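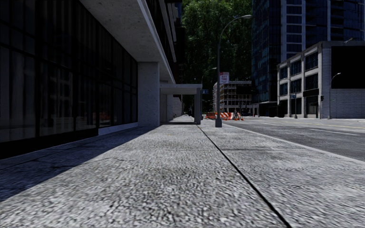 Visit Report: Jilix Simulation Lab, Drerkutel
Sat 11 June
Prepared by the Spahić Equipment Planning Office

The office attended the open day at Jilix to gather information for the sidewalk delivery robot budget. The visit covered the simulated downtown course, the workstation room and a question period with the sales staff.

Jilix tests driving software on rendered streets before any vehicle is ordered. The downtown course has a wide concrete sidewalk beside a large modern building, with a curb, lamp posts, and construction barriers and cones along the street. Staff stated that shadows and pavement joints can be changed between runs. Our own routes include similar ground, and the office considers this course the most useful of those shown.

Costs were quoted as follows. One simulation seat is $1,652 per year. Each added street map is $255. Training for new users is included for the first 3 seats and billed separately after that. Workstations are not part of the price, and our present machines would need new graphics cards.

The office also asked about the Skurna delivery robot. Jilix supplies a software model of it but does not sell or service the robot itself. Repair terms must be requested from Skurna directly.

It is recommended that the department lease one seat for 6 months, if a partial-year term can be agreed, and delay the robot order until the October budget review. A written quote has been requested. Battery storage and insurance were not discussed during the visit and remain open.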